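Bouchra Gaber Would Like Her Drummer Back

The second Bouchra Gaber album is called Vernon, after the street she lived on while she wrote it, and she is already tired of explaining that it isn't about a man.

"My mother thinks he sounds nice," she says. "She wants to know when he's coming to dinner."

We're in the back booth of a diner in Bestville, where Gaber grew up and to which she has returned, she says, for the rent. The first record, Floltton, came out on a tiny label and sold 1,388 copies. She knows the figure because the label mailed it to her on a postcard.

"I was proud of it for a whole afternoon. Then I did the math on the van."

Vernon is quieter and a good deal better. The songs are mostly nylon-string guitar and that low, unhurried voice, with her old bandmate Ait Brahim turning up on two tracks to play brushes. He has since left to tour with a wedding band that pays on time.

"I don't blame him. I've seen the buffet."

The best thing on it is "Cold Cycle," six minutes long and built on a single chord. Her label asked for a shorter version. She sent them one that was longer.

"They wanted a chorus by the one-minute mark. I told them there's a chorus in there, you just have to be patient - it's near the end, and it's only a hum."

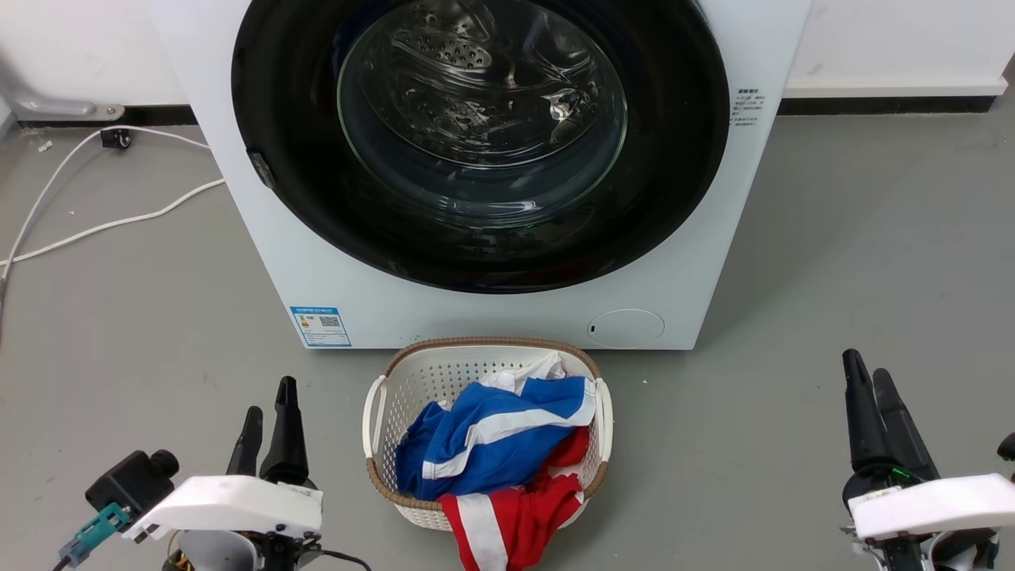
On playing live

Gaber's last tour ended at a 63-seat room with a pillar in the middle of it. She sang most of the set to the pillar.

"Good listener," she says. "Didn't talk through the slow ones."

She goes out again in October, alone, with one guitar and a borrowed amp. Is she nervous? She thinks it over and eats one of my fries.

"Ask me after the first Wednesday."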